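Kundham, Monday, December 7, 2020

I was halfway through my porridge when the siren went past, and then a second one, and by the time I'd found my slippers Meriem Kamel from next door was already out on the footpath in her dressing gown. A fire in the kitchen of the bakery on Pearce Street, she said. The ovens were off by then and everybody was out – thank goodness – but the smoke hung over our end of town until lunch.
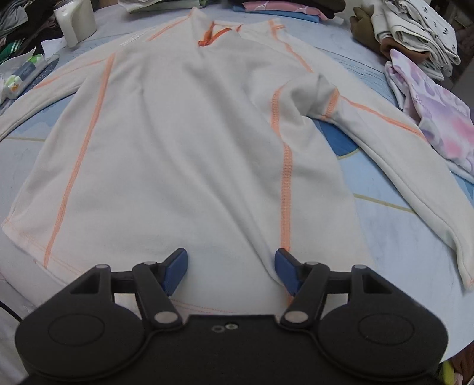

My cream fleece with the orange zip.

Hicham Kettani, who has had the bakery for 10 years, told me he'd lost the back wall and 33 trays of fruit mince tarts, and he seemed crankier about the tarts! The shops either side are closed until the power is checked, so if you need the chemist you'll have to go over to Brelik for now (the bus still stops outside the library).

There's a tin for the bakery staff on the counter at the newsagent, and it had $400 in it when I dropped in this arvo. I'm making a big pot of soup tomorrow and I'll take it round after four.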